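# Second Helpings

A small-town romance in Markdown, one file per chapter. I'm Chak-lun Yang, I write it on my lunch breaks and this is where the draft lives.

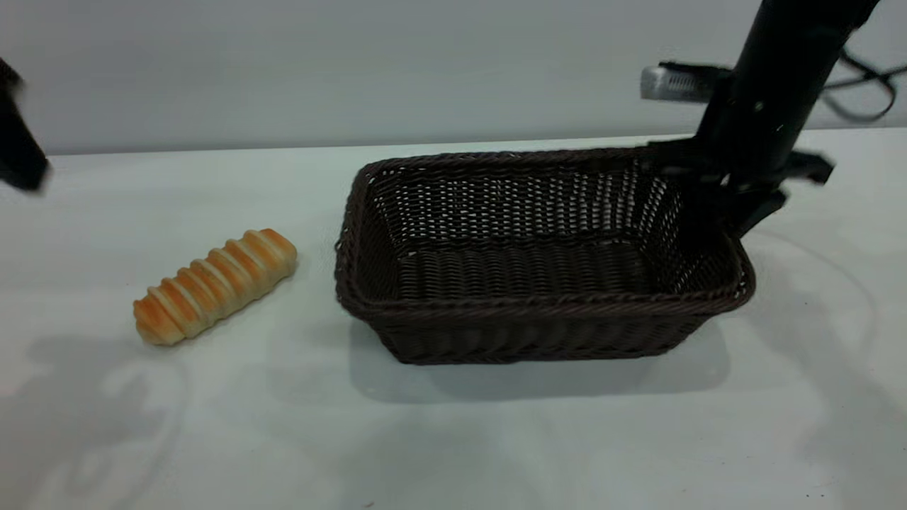

## What it's about

Noguchi left Pongate at nineteen with a ring in her coat pocket. Now she's back to sell her aunt's bakery, and the only solicitor in town is the man who gave it to her. Slow burn, plenty of arguing, closed bedroom door (sorry!).

## What's in here

- `chapters/` – the story, up to the ferry dance
- `cut/` – scenes I couldn't bear to delete, including the whole Grostden wedding
- `names.md` – who's who, and which cousin isn't speaking to which

## Reading it

Start at chapter 2. The old chapter 1 was all weather, so I binned it and haven't renumbered yet. Run `make book` if you want one long file; it comes out at 300 pages or so help me I'll trim it till it does.

## Notes welcome

Shafiq Wanigasekara reads everything first and has already told me the letter in chapter 100 (yes, they're short chapters) gives too much away. Open an issue if you agree with him. Typos can go straight in as a pull request.

Last tidied 12/2/20. Usside chapters still to come.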